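Visit report: Bondska refurbishment center, Zadbridge
Date of visit: November 1, 2021
Prepared by: Setareh Jalali, Equipment Services

## Purpose

The Fellia school network replaces its classroom desktops on a rolling schedule, and the retired machines have until now gone straight to recycling. Bondska has offered to take them for repair and resale. The visit was arranged to see how the center handles incoming equipment before any agreement is signed.

Our host was Shahab Kermani, who manages the workshop floor. The tour lasted the whole morning and covered receiving, data removal, teardown and testing.

## Receiving and data removal

Equipment arrives on pallets through the rear dock. Each computer is given a paper tag and entered in Kioko, the tracking program used throughout the building. The center received 700 desktops in October, and 300 of these were still waiting on the shelves at the time of our visit. Mr. Kermani acknowledged that receiving is the slowest part of the operation and that a second tagging station is planned.

Drives are taken out in a locked room. We were allowed to look in from the doorway but not to enter. A certificate is issued for each drive, whether erased or shredded, and a sample was provided to us. The form is clear, although it does not leave space for a school's own inventory number. We asked for this to be added.

## Teardown and inspection

The benches are well lit and set far enough apart for two people to work on one machine. Each desktop has its cover removed and is inspected for dust, swollen capacitors and missing parts. The power supply is checked before anything else, and the details on its label are compared with the Kioko record. 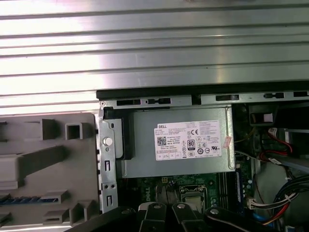
A power supply that fails the load test is replaced from stock, and the failed one goes to the metals bin unopened. Staff do not repair these units, a rule we support on safety grounds. Memory and cables are kept for reuse when they pass inspection. Cases with bent panels are set aside and used for parts.

Of the last batch Mr. Kermani showed us, 98 machines had been cleared for resale. He could not yet give a figure for how many come back under warranty, and has agreed to send one.

## Observations

The floor was orderly and the staff answered questions freely. Two points need attention before we proceed: the certificate form, and the storage of untagged machines near the dock door, where the public pickup counter is also located.

We recommend a trial shipment of 10 desktops from one school, with all drives removed by our own technicians beforehand. Bondska will confirm a pickup date in writing.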